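Lists > Handling & Assembly > Good Practice > Thread

We use cookies to remember your place in the archive. OK

Last updated: 10/18/19

Re: draft 2, board handling for arm cells

Esben Eyvindsson wrote:
> Does clause 62 cover bins as well as trays? Panamley only asked about
> trays in September. Also not sure why the Plivik people want harness
> work kept seperate.

Quick answer, between meetings. Yes, bins too. Clause says "any open container within reach of the arm", colour doesnt matter. Arnen's wording, I just tidied it.
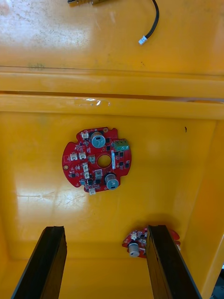
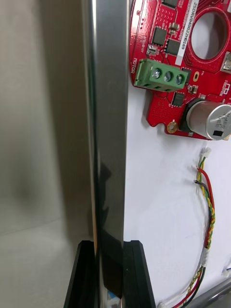
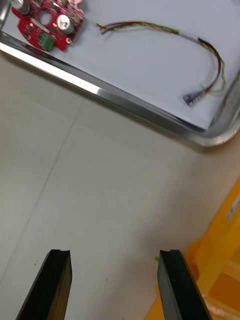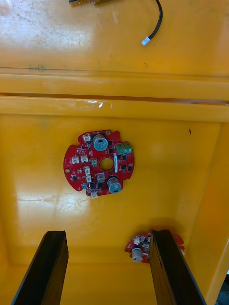

Harness question is the harder one. Sobczak's view is that loose wire and bare boards should never share a surface, full stop. I think that's too strict. In the third one the harness and the board are both on the paper in the steel tray, and I'd pass it under the draft as long as the wire ends stay clear of the board. What I would write up is two boards in one bin with no divider, as in the first and last. Clause needs a line on spacing, currently silent. Can you draft somthing and send it round? Keep it short, one sentence if possible. Will merge tonight.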